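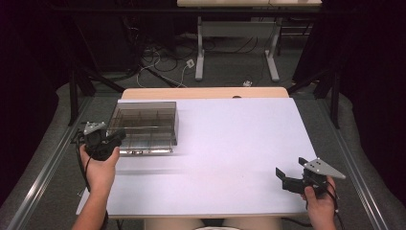 Background artists wanted for Florbridge, a queer romantic comedy

We're making a film, and we'd love you to be in it! Florbridge is a low-budget feature about two rival wedding singers who get booked for the same reception and end up sharing a stage, a van and eventually rather more. It's written and directed by Fulgencio Galindo, whose short Cuautle did the rounds of the festivals and made most of us cry on the bus home.

We shoot in Satville in December and need people for the reception, the karaoke night and one very long conga line. You don't need any acting experience. All ages from 18 up, all bodies, all backgrounds, and LGBTQ+ people especially — it's our story, so we want our faces in it. Real couples are welcome to apply together.

What you'd be doing: up to 4 days on set, starting at 7am, with a good deal of waiting and a good deal of dancing. Hot lunch and travel within Satville are covered, and every day is paid, fittings included. Please bring your own comfy shoes, as the ballroom floor is hard on the feet.

The venue has step-free access and a quiet room. Tell us what else you need and we'll sort it out with you before the shoot.

To apply, send a recent photo, your dates and a line or two about yourself to the casting desk at Drodik Films, quoting reference 204. Can you sing? Say so — we're still looking for a terrible best man with a decent baritone.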